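Friday, August, small bench room

Written after lunch. The bigger drawers are finished, so today only the organizer boxes for small parts. Agathe Lefèvre asked me to write down what I decide about each box, because last time we sorted everything, and two months later no one could remember the rule and the screws were mixed again.

## Where we are

The old cabinet from the Memon order is empty now and can leave the room. What was inside is divided on three trays: fasteners, electrical, and a third one which I call "I don't know yet". The third tray is too full. I went through half of it in the morning and most of the pieces were spare feet and clips for the Mukora housings. We don't build these housings anymore, but we still repair them, so they stay.

Stock number 1581 (the short brass spacers) was found in two different places. I put them together in one bag and wrote the new quantity on the label: 200 pieces. In the stock file it still says 30. I will correct the file on my side, please don't order more.

Stock number 1708 is a problem. The label says M3 washers, but in the bag there are M3 and M2.5 together, and by eye they are very hard to separate. I tried with a screw of each size and it works, only it is slow. I stopped after one spoonful. If somebody has a sieve with the right holes, I would be very glad.

## Rules for the boxes

- One family of parts in one box. Not "things for Gunduvitz" and also not "things from Agathe's desk".
- The label goes on the lid, and a second small one on the body. When only the lid has a label, the lids get exchanged and then all is wrong.
- Small parts in front, larger ones in the back row.
- Leave one compartment free for the pieces which come back from a repair. They should not go directly with the new ones.
- Before filling, turn the box over above the bench and knock on it with the flat hand. Old pieces like to hide in the corners.
- Close the latches before you lift. I know that everybody knows it. Last winter I had the full set of crimp pins on the floor, and I was the person who bought these boxes.

The question about movable dividers came again from the Fleker side of the room. My opinion: if the dividers can slide out, we take out only the cross ones, and only for parts that are really too long, for example the 40 mm standoffs. Very thin washers can go under a divider if it doesn't sit well on the floor of the box. For these I prefer to use a small bag inside the compartment, even if it looks less nice.

## Gray box

I took the smoky gray one for the electrical small parts: ferrules, crimp pins, the little jumpers. It has two rows of cells and one can see through the walls, so it is easy to check from the side what is running low. The blue labels are not readable on gray plastic, I tested one and removed it. White labels with black pen are better.

My plan for the rows:

- Front row: ferrules, from the thinnest to the thickest, beginning at the left latch.
- Back row: crimp pins, then jumpers, then the free compartment for returns.

It has a hanging tab at the end, but I don't want it on the pegboard when it is full. The weight pulls on one side only, and the pins move to the lower end and press against the lid. It can lie flat on the second shelf, next to the heat shrink.

Not loaded with anything yet. There is still a very small red-orange bit in the front row, toward the right end, to take out before the ferrules go in.
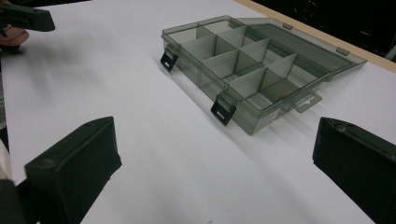
## Still to do

- Finish the "I don't know yet" tray. What has no home after that goes in a bag with the month written on it, and we decide together.
- Separate the washers of 1708, or find the sieve.
- Print white labels. The tape in the printer is almost finished, and the spare roll is not in the drawer where it should be.
- Ask Agathe if the Gunduvitz springs are counted as fasteners. I would say yes, she said once no.
- Correct 1581 in the stock file.
- Wipe the second shelf before the boxes go on it.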